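February, evening

Today I went with Zerrin Saraç to the open day at the laboratory in Prusdale. I want to write it down before I sleep, because I know that tomorrow I will remember only the bus and the cold.

We took the bus from Gurosbridge and then walked up the hill past the Thoroddsen building. I had expected big halls and noise. It was two rooms on the second floor with carpet, a coat rack, and a table with coffee. Zerrin put 2 sugars in mine without asking. She still thinks I take it like in the old office.

The person who received us was Edith Cuervo. She speaks quickly, but when she saw me writing in my notebook she became slower, and I was thankful for this. She explained that in this group they do most of the work in simulation first. The robot lives in a computer, in a house that is also in the computer, and there it practices to pick up things from a table. I asked how many times it must practice. She said that last night it made 2000 tries while everybody was at home. I wrote the number very big in the notebook.

On the large screen they had a dining room. I liked it more than my own dining room, I must say. There were dark blue chairs, a rug with pink in it, and a table with vegetables and kitchen things on it.

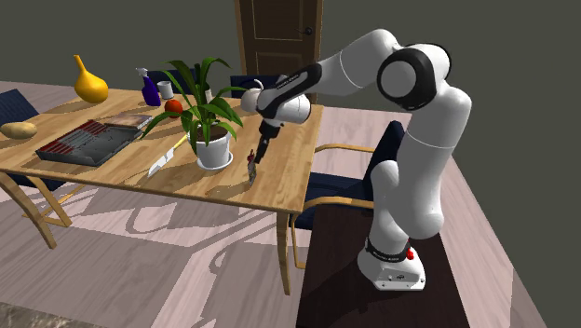

The arm at the dining table, with something small in its fingers.

I looked a long time at the plant on that table. The leaves go in all directions and some of them reach toward the gripper. I asked Edith if plants are difficult for the robot. She said that plants are difficult for everyone, and then she gave a more serious answer about how the computer decides when two things touch each other. I understood perhaps half. The word she used was "collision," and I had always thought it was only for cars.

A man behind us wanted to know when he can buy one for his mother. Edith told him politely that she cannot give a date. He asked again in other words, and she told him the same thing again in other words. I admired this. When I worked at the counter in Kerkdale I could never do it without becoming red in the face.

After the coffee we were divided into groups. There were 16 persons in ours and not enough chairs, so Zerrin and I stood by the wall, where it was in fact easier to see. Edith changed the screen to a closer view, so that we were looking down past the black fingers.

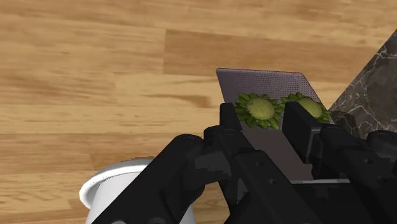 I have cooked artichokes since I was a girl, and my mother always told me to take them by the stem. So I asked how the robot decides where to put its fingers. Edith said it is exactly the question they argue about at lunch. If the fingers go too wide they touch the neighbor, and if they close on the tips of the leaves the hold is not good. She let us say our opinion before she continued. Zerrin said from the left. I said from above, and not too fast.

There was a paper on the wall with the results for different objects. The best was 99 out of 100, for a plain block. I did not find the line for artichokes, and I was too shy to ask where it was.

At the end we could write a comment on a card. I wrote that the explanations were clear and that I would like more of them printed, so that a person can read them at home with a dictionary. Then I saw I had written "dictionnary" with two n, and I took a new card.

On the bus Zerrin slept. I made a list of the new words: gripper, joint, collision, render. I must ask her tomorrow for the recipe with lemon that she talked about. Also I left my gray scarf on the coat rack, I think. I will telephone them in the morning.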